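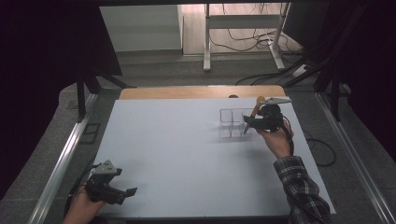 Photo: Kgomotso Nel / Drisbridge

Rillstead Patch Reworks Ranked Queues and Raises Lobby Cap

Drisbridge has released update 4 for Rillstead, its co-operative salvage game, on PC. The patch changes how ranked crews are matched, raises the player cap in custom lobbies and replaces the netcode used for towed objects.

Ranked matchmaking previously used one rating per account. Each player now holds a separate rating for each of the four crew roles, and the queue weighs the rating for the role chosen at sign-up. Existing ratings have been copied across to all four roles and will drift apart as matches are played. Placement matches are not required.

Custom lobbies now accept 30 players, provided the host runs the dedicated server build. Lobbies hosted from the game client keep the old limit. The server build is a 900 MB download and is listed under Tools in the launcher. Server configuration files from earlier versions will load, but the tick rate setting has been renamed and returns to its default if left unedited.

Towed objects are now simulated on the server and predicted on the client. According to the patch notes, written by lead network programmer Tshepo Le Roux, this removes the fault in which a cable could snap for one player and stay attached for another. Players on slow connections may see cargo shift slightly when a tow begins.

The update also lists 62 bug fixes. Among them, the Wirkby map no longer lets crews leave the harbour through the lock gate, winches keep their charge after a host migration, and subtitles display correctly at ultrawide resolutions. Replays recorded before the update cannot be opened.

"Role ratings will be noisy for the first few weeks and we will adjust the weighting as data comes in," said design lead Ayanda Potgieter.

The console version is being handled by Masilela and will receive the same changes in August. Cross-play between PC and console is switched off until then. Progress and unlocked items are not affected.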